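Grernness Voters League to Host Candidate Forum for County Council and School Board

GRERNNESS - The Grernness Voters League will hold a public forum in May for the candidates running in the local primary. All 3 open county council seats and both contested school board seats are on the program. Doors open at 5:45 pm at the Annamalai Community Hall on Drudov Road, and the first panel starts at 6:30 pm. Admission is free and no party registration is required to attend.

The evening is split into two panels. Council candidates go first and will answer questions on road maintenance, the county's stormwater plan and the proposed change to zoning rules along Tunder Creek. After a short break, school board candidates will take the stage to discuss class sizes, bus routes and the district's building budget.

Each candidate gets two minutes for an opening statement and 90 seconds for each answer. Rebuttals are limited to 30 seconds. Candidates draw numbers backstage to set the speaking order, and the order is reversed for closing statements. 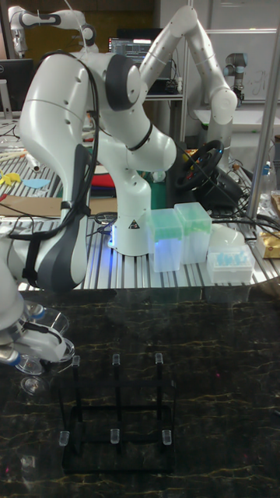

Kai-wen Yu, president of the League, will moderate the council panel. Rajeshwari Thampi, who chairs the League's education group, will moderate the school board panel.

"We had 691 people vote in the last council primary in this precinct, and one of the seats was decided by a very small margin," Yu said. "People told us they wanted to hear the candidates in the same room before they voted. We are asking everyone the same questions and giving everyone the same clock."

Residents may send questions ahead of time by mail or drop them in the box at the League's office on Tunder Avenue. Cards will also be handed out at the door. Questions should be addressed to all candidates for an office. The moderators will group similar questions together and will not read any that contain personal attacks.

Seating is limited to 200. Seats are first come, first served, and the League does not hold places for campaigns or their guests. Campaign signs, shirts and handouts must stay outside the main room, but each campaign may have one table in the lobby until the start of the first panel. Tables are assigned in the order requests come in, and campaigns should bring their own chairs.
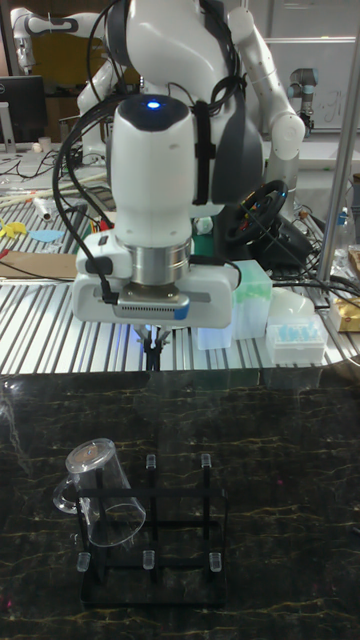
Can I attend if I live outside the county?
Anyone is welcome to sit in, but written questions will be taken only from county residents. Please put your street name on the card.

Thampi said the school board portion was added after several parents asked for it at the League's winter meeting. "The board races come at the bottom of the ballot and a lot of people skip them," she said. "These are the people who set the budget for our schools, so we wanted them to have a full hour."

Voter registration forms and absentee ballot applications will be available in the lobby all evening - bring a photo ID if you need help filling one out. League members will also have precinct maps on hand for residents whose polling place has changed.

Parking is in the lot behind the hall, with overflow on the north side of Drudov Road. The accessible entrance is on the lot side. Requests for sign language interpretation should reach the League office one week before the forum.

The Grernness Voters League is a nonpartisan group and does not endorse candidates or parties.

Media contact: Rajeshwari Thampi, Grernness Voters League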